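Setting Up a USB-to-Serial Adapter for an Older Label Printer

March, by the Pultance support desk

This page covers connecting a serial label printer to a desktop or laptop that has no serial port of its own, using a USB-to-serial adapter. It was written for the Ulis 300 series, but most of the steps apply to any printer with a nine-pin serial socket. You will need an account with administrator rights on the computer.

Before you start

Check the socket on the back of the printer. A serial socket is D-shaped with two rows of pins, five in the upper row and four in the lower. If the socket has more pins than that in three rows, it is a video connector and you are looking at the wrong machine. If it is wide and has clips at the sides, it is a parallel port and needs a different adapter.

Check the cable as well. Printers in the Ulis 300 series need a null modem cable, in which the send and receive lines are crossed. A straight-through cable fits the same sockets and looks the same from the outside. If the cable has no marking, test it with a meter: pin 2 at one end should connect to pin 3 at the other. Gretthorpe cables supplied with the printer carry an N moulded into the plug.

Do not plug in the adapter yet. On some versions of Windows the system will fetch a driver as soon as it sees the adapter, and it may choose one that loads without complaint and then refuses to open the port.

Removing old drivers

Skip this section if no adapter has ever been used on the computer.

Open Device Manager. From the View menu, choose Show hidden devices. Expand Ports (COM & LPT). Entries shown in grey belong to devices that were connected in the past. Right-click each grey entry for a USB serial port and choose Uninstall device. If a tick box offers to delete the driver software, tick it. Leave Communications Port (COM1) alone if it is present.

Restart the computer. Do this even if Windows does not ask for it.

Installing the driver

Download the driver from the adapter maker's own site. The chip inside the adapter decides which driver is needed, and the name on the case is often no help. The chip name is usually given on the packing slip or on the product page. Save the file to a local folder and do not run it from a network drive.

If the download is a zip file, extract the whole of it first. Running the installer from inside the zip will often fail part-way, with a message about a missing file.

Right-click the installer and choose Run as administrator. Accept the default folder. When the installer has finished, plug the adapter into a USB socket on the computer itself. Hubs can be tried later, once the printer is known to work.
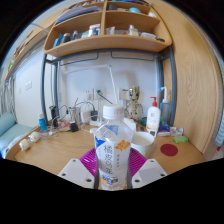 Reading time: 7 minutes

Open Device Manager again and expand Ports (COM & LPT). The adapter should be listed with a port number in brackets, for example COM7. Make a note of the number. If there is a yellow triangle beside the entry, open its properties and read the text under Device status. Code 10 generally means that the driver does not match the chip. Code 28 means that no driver is installed.

Changing the port number

Windows hands out the next free number, which can be high on a computer that has seen many adapters. The Hijazi label software lists COM1 to COM14 only. If the adapter has been given a higher number, change it as follows.

Right-click the adapter in Device Manager and choose Properties. Open the Port Settings tab and click Advanced. Choose a lower number from the COM Port Number list. Numbers marked "in use" may belong to devices that are no longer connected; these can be taken over if you removed the grey entries earlier. Click OK twice, unplug the adapter, wait until the entry disappears from the list and plug it in again.

The number belongs to the USB socket as well as to the adapter. Many adapters have no serial number stored in the chip, and moving one of these to another socket will produce a new port number. Label the socket if several people use the computer.

Matching the settings

Both ends must use the same speed, data bits, parity, stop bits and flow control. To see what the printer is using, switch it off, hold down the Feed button, switch it on and release the button when the paper starts to move. The printer will produce a test label with its settings listed in the lower half.

The factory settings for the Ulis 300 series are:

Speed: 9600
Data bits: 8
Parity: none
Stop bits: 1
Flow control: hardware (RTS/CTS)

Enter the same values on the Port Settings tab, then enter them again in the label software. Hijazi keeps its own copy and takes no notice of the Windows values. The setting is under Tools, Devices, Connection.

Flow control is the one most often missed. With it turned off, short labels will print correctly and long ones will lose lines or stop half-way. The printer's buffer holds 2000 characters. A job smaller than that will go through whatever the flow control setting, so a short test label proves very little.

Testing the connection

Close the label software. Only one program can have the port open at a time.

Open a terminal program, select the serial connection type and enter the port number and speed. Set the remaining values to match the list above. Type a line of plain text and press Enter. Depending on the language mode set in the printer, it will either print the text or flash the status light once to show that it received something it could not use. Either result shows that data is reaching the printer.

If nothing happens, work through the following in order.

1. Confirm that the port number in the terminal matches the one in Device Manager.
2. Swap the null modem cable for a straight-through one, or the other way round.
3. Set flow control to none and try again. If the text now prints, the cable is missing its handshake wires and should be replaced.
4. Try the adapter in a different USB socket and check the port number again.
5. Try the adapter and cable on a second computer.

If the text prints as random symbols, the speed or parity is wrong at one end. Run the printer's test label again and compare.

If the terminal reports "Access denied", another program has the port open. Look for the label software in the notification area beside the clock, where it may still be running after its window has been closed.

Stopping the port from going to sleep

A printer that works in the morning and cannot be found after lunch is usually a power setting. In Device Manager, expand Universal Serial Bus controllers. Open the properties of each USB Root Hub in turn, select the Power Management tab and clear the box that lets the computer turn off the device. Then open Power Options, go to the advanced settings for the current plan and set USB selective suspend to Disabled. On laptops there are two values, one for battery and one for mains.

Large Windows updates may put these settings back. Check them again if the fault returns.

Using a hub

Once the printer has run for a full day on a direct connection, the adapter can be moved to a hub. Use a hub with its own mains supply. The port number will probably change, and will need to be set again both in Device Manager and in the label software.

Contact: Pultance support desk, Gretthorpe | © Pultance | Back to top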